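Allgate Residents Forum
Shared Kitchen Policy: Comments on the Proposed Booking Fee

wukley_tenant
Posted 2024-06-09
The notice proposes a fee of 100 per household for use of the shared kitchen. I request that the basis for this amount be published before the vote.

Block2_Secretary
The equipment budget stands at 2,195, of which 493 remains. The fee is intended to cover replacement of oven mitts, plates and similar items.

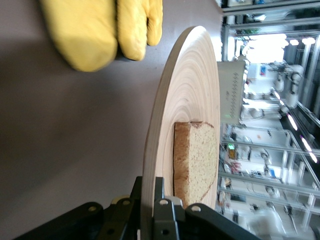
Category: Kitchen and Common Rooms

nseir_row
I respectfully disagree. Residents who book twice a year should not pay the same as weekly users.

Block2_Secretary
A charge per booking was considered and found difficult to administer.

wukley_tenant
Bustov House charges per booking without difficulty. I ask that the option be placed on the June ballot.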